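Print this message
E-mail this message to a friend

Subject: Re: [sustel-users] Planner takes the long way around tall objects
List: sustel-users
Date: 12/18/25

Hi all,

Sorry for the slow answer, I wanted to run this on my own setup before I said anything silly in public. Quoting the part I'm replying to:

> We moved our counter tasks over to Sustel last week and the pick
> success is fine, but the transfer moves are awful. As soon as there
> is anything tall on the counter the arm goes way up, folds its elbow
> over, and comes down again from the far side. With only low objects
> it behaves. We are in simulation only for now, Panda model, stock
> config apart from the workspace limits. I tried giving the planner
> more time (went from 2 seconds to 8) and it finds the same silly
> path, it just thinks about it longer first. Is this the cost
> function? Or are we meant to be using the Kaseo smoother on top?
> Also, does anyone know why the gripper sometimes stops above a small
> object and refuses to go down the last bit?

OK so, I had exactly this in March and lost the better part of a week to it, so let me try to save you some of that. I went straight for the cost function too. It wasn't the cost function!

What was going on for me was the collision shapes. When you load a mesh into Sustel without saying anything about it, the importer makes a convex hull and then pads it. For a ball or a box, fine, you'd never notice. For anything with a narrow neck and a wide mouth the hull fills in the whole waist, and then the padding goes on top of that, so the planner is steering around a big fat barrel that you can't see in the viewer. Turn on the collision overlay (it's under View, and it's off by default, which I have complained about on this list before) and I bet you'll see it right away.

The reason more time doesn't help is that the short path really is blocked as far as the planner knows. You can give it 70 seconds and it'll come back with the same answer, because that answer is right for the world it was given. I did try 70, by the way. I went and made coffee.

So the first thing I'd do is run your tall meshes through the decomposition step before import. The script is in the tools folder, it's called split_hulls, and the default settings are way too eager - you get a pile of tiny slivers and your collision checks slow to a crawl. Turn the concavity setting up until you get a handful of pieces and stop there. You want the neck to be a neck, that's all. Nobody needs every little spike on a rim to be its own hull. I keep the rim as one chunk and live with it.

Second thing, check the padding. Stock config uses one padding value for everything in the world, and that includes the counter. I set mine per object now. The patch for that went into the Starnham branch a while ago, and I think it's in the regular release too, but I haven't checked, so please look at the changelog before you take my word for it.

Which brings me to your last question, the gripper that stops short. I'm less sure here but I think it's the same bug wearing a different hat. If the object is small and sits right next to something bigger, the padded neighbor swells up over your grasp pose. The planner can get to the pre-grasp, then the final approach gets rejected, and unless you have the log level turned up all you see is an arm hanging there looking thoughtful. Set the log to debug and search for "approach rejected". It prints the name of the pair that touched. If one of the two names is an object you aren't trying to pick, there's your answer.

My test layout for this is a bit of a junk drawer on purpose. Stone counter, a big vase with a zigzag rim off to one side, and then a blue-gray ball with other stuff crowded in close to it, so the fingers have to go down into a tight spot and the tall thing is still there to get in the way of the move afterward. I like it better than the tidy rows of boxes in the tutorial, which never broke anything for me.

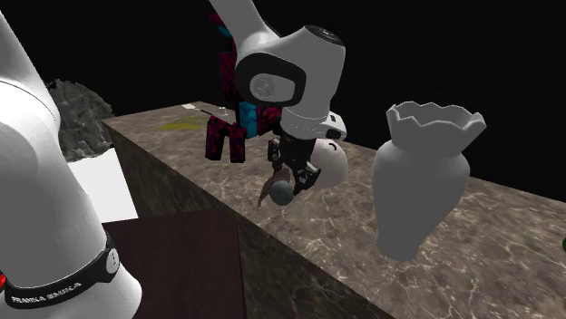 With that layout I compared the old import and the split import, same start pose, same goal, same random seed. On the old import I got the elbow thing you describe, nearly every time. On the split one the arm goes across at a sensible height, and the approach stopped getting rejected once I cut the padding on the neighbors. I didn't save proper timings, so please don't quote me on speed. It felt quicker. That's as scientific as I got.

About Kaseo: I'd leave it out for now. It's a nice smoother and I use it, but it only takes the corners off a path that already exists. If the path goes over the top of the world, you get a lovely smooth path over the top of the world. Put it back in once the raw plans look OK to you. And if you do, watch out, because it reads its own copy of the padding value from its own config file. I changed one and forgot the other, and then spent an afternoon wondering why good plans were turning into failed ones after smoothing.

One more thing I'd look at, though you didn't mention it. You said stock config apart from the workspace limits. If you pulled the limits in tight, make sure they don't clip the space in front of the counter. The arm needs somewhere to put its elbow, and if the low route isn't allowed it'll go high every time no matter what your meshes look like. I draw the limits as a see-through box while I'm setting up and take it away later.

Somebody is going to tell you to switch to the Masson planner. Maybe! I tried it for 2 days and the paths were prettier, but it uses the same importer underneath, so it had the same barrel problem, and I missed my debug output. If you do go that way, fix the meshes first, or you won't know which change helped.

Could you send your config and one of the tall meshes? Not the whole world file please, the list bounces big attachments and then the moderator gets grumpy with me for asking. If the mesh isn't yours to share, a screenshot with the collision overlay on would do fine.

I'm around through the weekend and then mostly away from the keyboard, so if I go quiet, poke the list and not me directly. There are at least a couple of people here who know the importer better than I do (you know who you are, and I'd love to hear if I've got the padding part wrong).

Cheers from a very messy desk

Print this message
E-mail this message to a friend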